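How to Remove Glitter Polish Without Ruining Your Nails
by Esben Bundgaard

I have written before about glitter top coats, and after that post I received many messages with the same question: how do you get this off again? With a normal cream polish you wipe two times and you are finished. Glitter stays where it is, and many people begin to scrape. Please do not scrape. When you scrape, you also take away a thin layer of the nail, and then the next polish will chip already on the second day.

The method below is called the soak method. I use it every time, also for thick glitters such as Bukdale Night Harbor, which is the most stubborn polish I own.

What you need
Acetone remover (the mild kind without acetone is too weak for this)
Cotton pads, cut into quarters
Kitchen foil, 10 pieces, each as long as your finger
Cuticle oil or plain olive oil
A glass nail file, 300 grit or finer
A plate or tray that can tolerate acetone
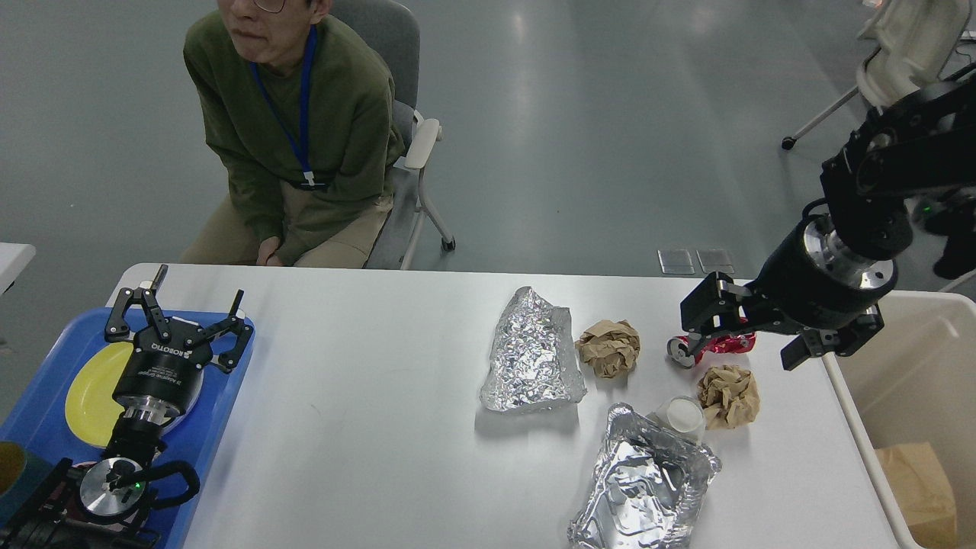

Seated at the table, hands in the lap.

Step 1. Prepare the skin
Wash your hands and dry them well. Rub a little oil on the skin around every nail, but keep it away from the polish itself. Acetone makes the skin white and dry, and the oil helps against this. I use the Preserholm almond oil, but the brand is not important.

Step 2. Break the top coat
If you have a shiny top coat over the glitter, move the file very lightly over the surface, 2 strokes on each nail. You want to make the shine dull, so that the remover can go in. Stop before you reach the color.

Step 3. Wrap
Wet a piece of cotton with remover until it is full but does not drip. Lay it on the nail and close the foil around the fingertip. Do one hand at a time. The first time I wrapped both hands together, and then I could not open the door when the mailman came.

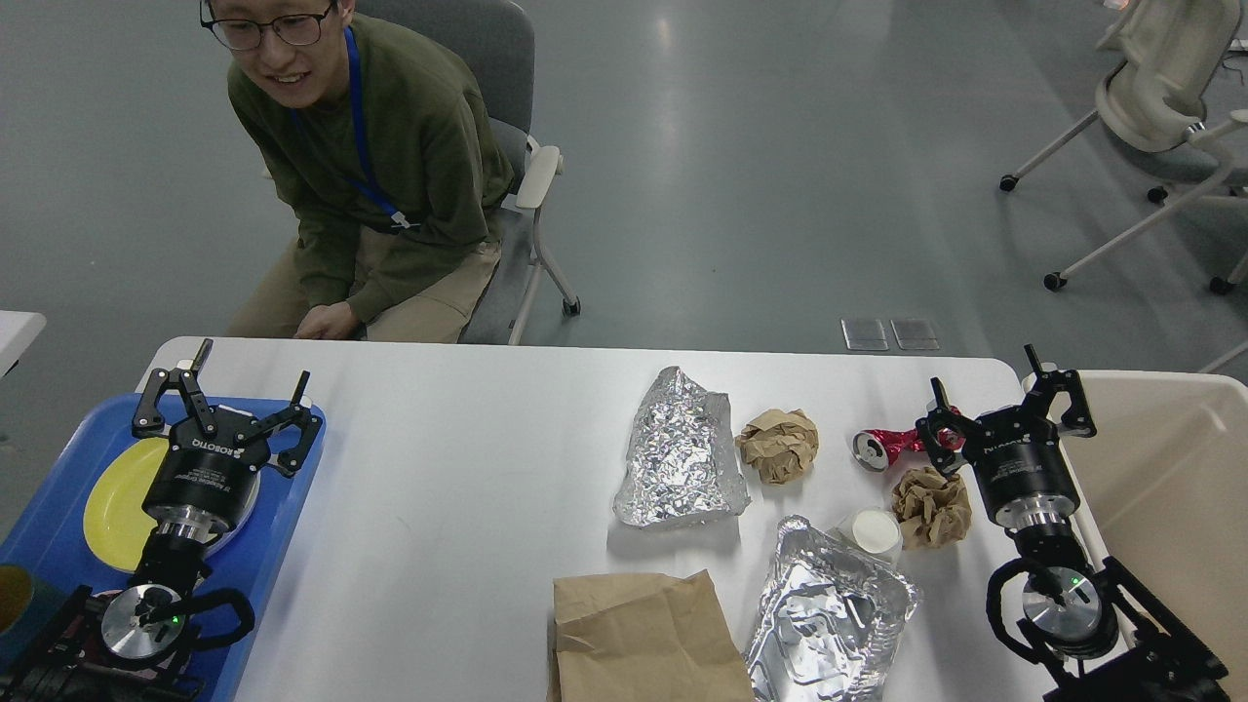
Wait ten minutes. For a polish with large hexagon pieces, wait fifteen. Sit near an open window and keep away from candles, because acetone burns easily.

Step 4. Slide off
Press on the foil, hold for a few seconds, and pull toward the end of the finger. Most of the glitter comes with the cotton. If some pieces are left, wrap that nail again for three minutes. 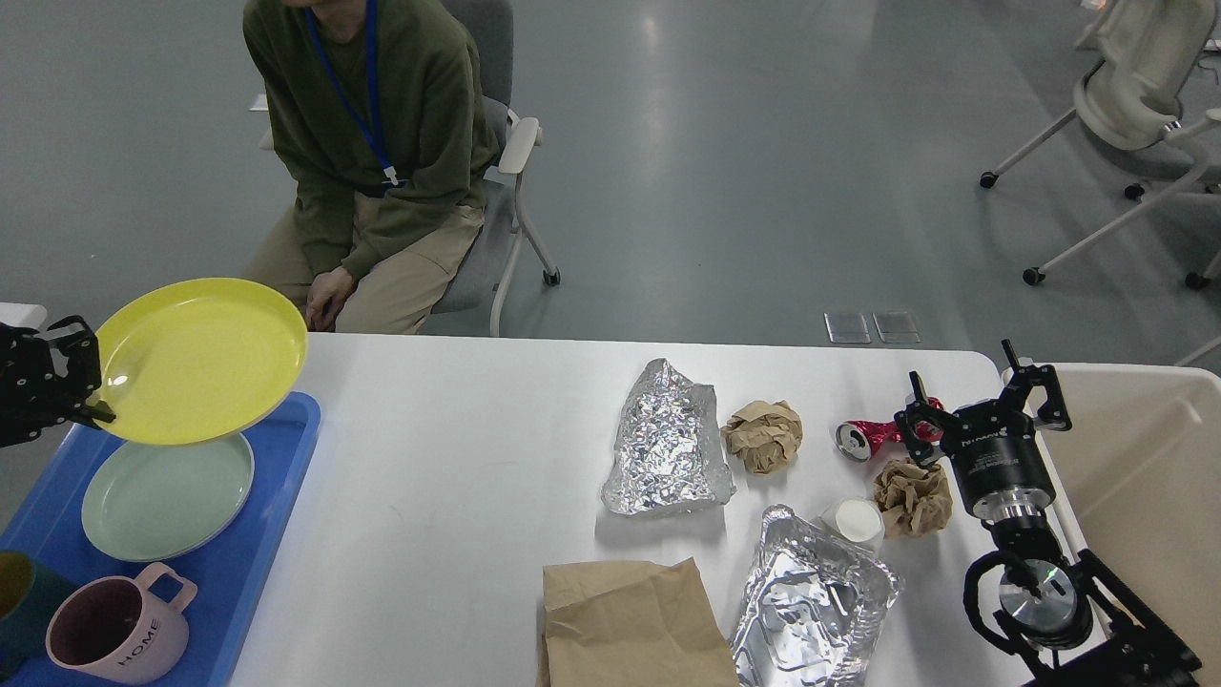
Step 5. Clean and rest
Wash with soap and a soft nail brush to remove the last small pieces. Then use oil again, more than you think is necessary, and let the nails be bare until the evening.

Next time you wear glitter, put one layer of a peel-off base under it. I have tried Barredo and Clullus. Barredo lasts longer on me, but Clullus comes off more easily in warm water.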